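Reading time: 2 min
Last updated: Oct 14, 2022

Unit 7: Fault study, collision during the approach phase

This unit covers one fault taken from the Jurklow task set, run in simulation with the Vernov arm controller. The arm was asked to move its gripper to a wooden drawer-like box standing on a floor, close on the edge of the front panel and pull. In trial 31 the controller reported a good grasp while the fingers were still open. The pull began at once, and the arm completed the whole motion with nothing held.

The log shows the order of events. The approach ended normally. The close command was sent, and 12 control steps later the grasp flag changed to true. Finger width had not changed in that time. The flag had been set by the contact force on one finger alone, which the controller read as a closed grip. A test on force without a test on width cannot tell a grip from a collision.

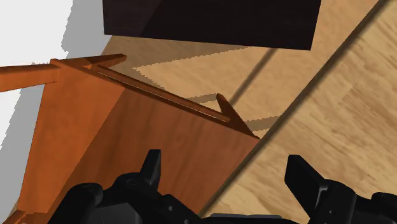

Figure 7.1. Wrist view near the front panel, fingers spread. Simulated.

Note how the left finger overlaps the panel in this view while the right finger is set against the floor. A single view of this kind does not give depth. Whether a finger is touching the wood, or only lies in front of it along the line of sight, has to be settled from the joint readings and the contact list. Several reports from last year's group treated overlap as contact and lost marks for it.

Shadows are a second source of error. Their edges are stepped in the rendered view, and the edge detector in the Bruvetti vision module may return these steps as short straight lines. In an earlier run one such line was passed on as a panel edge — the target pose was then placed on the floor. That fault is separate from the one in trial 31 and should be reported separately.

The corrected controller applies two tests before the pull:

Contact force present on both fingers.
Finger width below the open value and steady for 12 control steps.

If either test fails, the arm stops, opens and backs off along the approach line. It must not retry from the place where it stopped. On real hardware a repeated push against a fixed panel can damage the finger mounts, and the stop must also cut the pull command already in the queue.

Exercise. Load the Tai scene file with seed 3191 and repeat the approach using the old controller, then the corrected one. Plot finger width and both contact forces on the same time axis. Mark the step at which the grasp flag changes. Hand in the plots with one page of notes, stating which test stopped the arm.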